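Kitum two-arm home unit: anyone living with one?

Print this thread | E-mail this thread
Last updated: January, 16:40

hislow_dave
I'm thinking of taking the Kitum on the monthly plan. As far as I can tell it's the only two-arm unit you can rent for a home at the moment without signing for a year. The brochure says tidying, bed making, small rubbish and "light fetching". It is 500 up front and then the monthly charge. Has anyone here used one in an ordinary bedroom, with ordinary mess? I don't need it to cook.

vristic
We had a trial through Baudry, who do the installs round here. It was all right. It's slow. You have to get used to that before anything else. Lifting a pillow and putting it down somewhere else is fine. Bedding is where I stopped being impressed. A flat sheet it can manage if you leave it a corner. A thick comforter it tends to pinch in the wrong place and then start over.

senad_v
I'd disagree with that. Which firmware were you on? Ours was poor at bedding until the autumn update and is decent now. It still won't tuck anything in, but it will pull a cover up to the pillows and leave it level enough that you wouldn't redo it. Mine has done 1,022 jobs according to the log, and I have had to step in on a small share of those.

vristic
Whatever it came with. Baudry didn't offer an update and I didn't know to ask. If a rental turns up on old software, that is part of the product as far as I'm concerned.

A.Dumitrescu
Agree with vristic there. Also, "jobs" in the log counts every pick and place, so 1,022 sounds like more than it is. Moving one sock is a job.

senad_v
Fair point about the log. I still think it's better than people say.

lumturie_i
I've got one in at present and I'm writing it up for our tenants' newsletter. Two from its own head view, one over the bed and one by the bin. 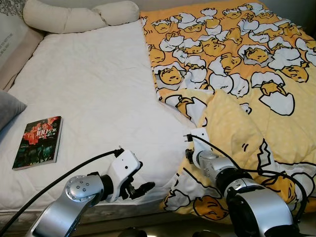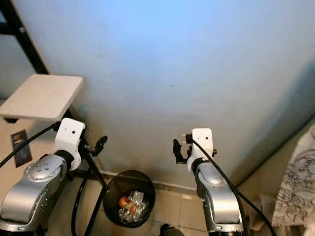 Both grippers are in view in each of those, which helps when you're working out what it's trying to get hold of. On the bed it's the yellow comforter that is the real test. It's thick and it bunches up, so I'm with vristic on that. The paperback on the white cover is the kind of thing I wanted to try as well, as the Kitum has a "clear surface first" setting and I'd like to know how it treats books.

hislow_dave
Can you run it without an internet connection?

lumturie_i
Once it has been set up it works offline for the standard jobs. You need a connection for updates and for adding a new room, and the log only syncs when it's back online.

A.Dumitrescu
Worth adding that the room setup is the dull part. Ours took about 3 hours for a bedroom and a hallway, and the Baudry fitter did most of it. If you move the furniture much you have to do part of it again.

nikola.t
I had the Karkov before this and sent it back. One arm, quicker, cheaper by a fair bit. For picking things off the floor I'd still have the Karkov. It couldn't do anything with fabric at all, as there was no second hand to hold the other end. So it depends what you want it for. If it's mainly the bed, get the Kitum. If it's mainly rubbish and toys, save your money.

senad_v
The Karkov gripper used to drop bottles, though. I lost count of the times I found one under the bed.

nikola.t
Mine didn't. Did you have the rubber tips on? They came in a bag in the box and it was easy to miss them.

senad_v
No idea. Possibly not.

vristic
Cables are another thing to ask about. On our trial unit they ran outside the arms and I was always worried about one catching on a chair. It never did, but I'd have liked them tucked away.

lumturie_i
Same here, they're on the outside. I've left the floor clear near the base and kept the door shut when the cat is in.

hislow_dave
Thanks all. I've asked Baudry for the 10 day trial and told them I want the current software on it before it comes. They said they would check with Kitum. I'll post when I've had it a few days.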